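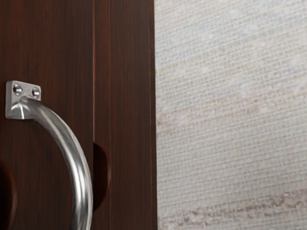 Filed under: Collecting Basics / Tokens & Medals

Transit Tokens: Your Questions Answered

What counts as a transit token?
Anything made to pay a fare: streetcar, bus, ferry, bridge, even a few funicular railways! I also collect school tokens, which gave kids a cheaper ride, though some people file those separately.

Where should I start?
With your own town, or the one your grandparents lived in. My first was a Birstead ferry token from 1963, and I still think it's the prettiest thing I own (the little cut-out B in the middle gets me every time).

Why do so many have holes or cut-out letters?
Mostly so drivers and riders could tell them from coins by feel. Cut-outs also made each company's tokens easy to recognize, and they are great fun to hunt for – I have 43 different letters and shapes so far.

Should I clean them?
Please don't polish them! A quick rinse in distilled water and a pat with a soft cloth is plenty. Collectors like the old brown toning, and once it's gone you can't put it back.

Are they expensive?
Most common ones cost less than a cup of coffee. The Peluvport streetcar set is a harder chase. Nuanchan Boonyarit's checklist gives 148 varieties, and the early white metal pieces can get pricey.

How do you store yours?
In two-by-two cardboard flips, inside archival pages with no PVC. I have roughly 700 now, sorted by city and then by company. Write on the flip before you put the token in, or the pen will leave a dent.

Do you trade?
Yes, all the time! I'm especially looking for Gustel bus tokens with the small star – the large star I have plenty of. Send me both sides and the diameter in millimeters.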